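Section 4: Loading the rack and looking after your glasses

Right, you've got the Ileo rack out of its box, the feet are on and it isn't wobbling (if it is, pop back to Section 3 and do the back left foot again, it's nearly always that one). Now for the nice bit, putting things in it!

I wrote this section myself after loading and unloading the rack far more times than is good for a person, so it's a bit long. Skim it if you like, but do read the cautions.

4.1 Before you start

Clear yourself a decent patch of table. You want the rack towards the back and a good stretch of bare top in front of it, enough to lay a glass down without it nudging anything else. I use a folded tea towel as a landing pad when I'm doing my good glasses and don't bother for the plastic ones.

Have ready:
the rack
your glasses, washed and dried
a soft cloth
the little bag of rubber sleeves (part 2437)

Note: if your bag says 3640 instead, you've been sent the sleeves for the Sondness rack. They're a touch wider and they will slide off. Drop us a line and we'll post the right ones.

4.2 Fitting the sleeves

1. Warm the sleeves in your hands for a minute. Cold rubber is stubborn stuff.
2. Push one on to each rail end, seam side down.
3. Give each one a quarter turn so it beds in.
4. Run a finger along the rail. If you feel bare metal, push a bit harder.

Caution: please don't use washing-up liquid to help them on. I did this with my first set and they crept off again every few days until I gave up and bought new ones.

4.3 Sorting what goes where

The rack is for stemmed glasses and bottles. Tumblers, beakers and picnic cups don't have a foot to hang from, so they'll need a shelf or a tray of their own.

1. Put all your stemmed glasses on one side of the table.
2. Put the cups on the other side.
3. Take off anything that isn't drinkware. Keys, post, pens, the lot.
4. Start with the stemmed glasses.

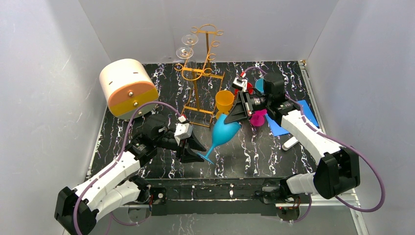 Stemmed glasses go in first, and how you pick one up matters more than which slot you choose. I always go for the stem, low down near the foot, and let the bowl follow. It's easy enough when the glass is standing up, but a glass on its side needs a bit more thought, like the blue one lying in the middle of the table with the yellow cup standing close by. With one like that, I'd shift the cup first so there's room to swing the bowl round, then take the stem between finger and thumb, lift the foot end a little and slip my other hand under the bowl before it leaves the table. The same goes for the magenta cup and anything else within elbow range. Two seconds of moving things about, and you won't be sweeping up.

4.4 Hanging a stemmed glass

1. Hold the glass by its stem and turn it so that the foot is uppermost.
2. Line the foot up with the gap between two rails.
3. Slide it in gently, keeping it level. You should feel the sleeves drag slightly.
4. Stop when the foot touches the back bar.
5. Let go slowly, with your other hand still under the bowl.

Work from the back of the rack to the front, and alternate sides as you go so the weight stays even. If you've got big balloon glasses, leave an empty slot between them. The bowls will kiss otherwise, and I've lost two Pavliuk reds that way (they were a present, too).

Caution: never push a glass in by its bowl. If it sticks, bring it back out and check that a sleeve hasn't rolled up.

4.5 Adding bottles

1. Load the bottom row before the top.
2. Lay each bottle in with the neck facing you.
3. Check the rack is still steady before going on to the next one.

Note: the widest bottle I've managed to get in was almost 13 cm across and it was a proper squeeze. Magnums are fine on the bottom row only.

4.6 Cleaning

Wipe the rails with a damp cloth and dry them straight away. For the coloured finishes, stay clear of anything gritty or lemony, as it dulls the shine. Isow cloths are what I use at home, but an old cotton T-shirt does just as well.

Take the sleeves off every now and then and rinse them under the tap. Let them dry right through before they go back on. A fresh set every March is plenty for most kitchens.

Section updated 11th May. The sleeve part number in 4.1 has been corrected, sorry to everyone who ordered the wrong bag.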